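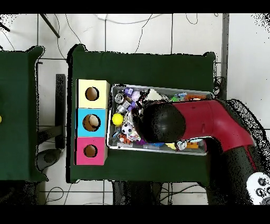

*Sorting station, overhead view: three boxes, one tray of mixed small items, arm over the tray.*

# Gernus Sort

Gernus Sort is a benchmark for one household chore: picking up a pile of small things and putting each one in the right box. It measures whether an arm can clear a cluttered tray without a person stepping in.

## Setup

- Table covered in dark green cloth, camera overhead
- Shallow gray metal tray, filled with toys and household items
- Yellow, light blue and pink boxes, each with a round hole in the top
- The holes differ in size, so a drop that works for one box may fail at another

## Contents

| Split | Episodes |
|---|---|
| train | 3,000 |
| test | 300 |

Each episode has a time limit of 9 minutes. The box assignment is given as text at the start and changes between episodes.

## Scoring

An item counts when it is fully inside the assigned box. Items on the cloth or the floor count as misses — there is no partial credit. Moving a box ends the episode.

## Baselines

`stinell` plans one pick at a time from the overhead view. `purves` is trained end to end on the train split. Neither clears a full tray reliably. Most failures are double picks and round items that roll away from the gripper.

## Known limits

- One site (Astton lab), one table height
- No soft goods, glass or liquids
- Scores say little about chores that need two hands

## Changes

4 November 2025: removed 30 train episodes with missing depth.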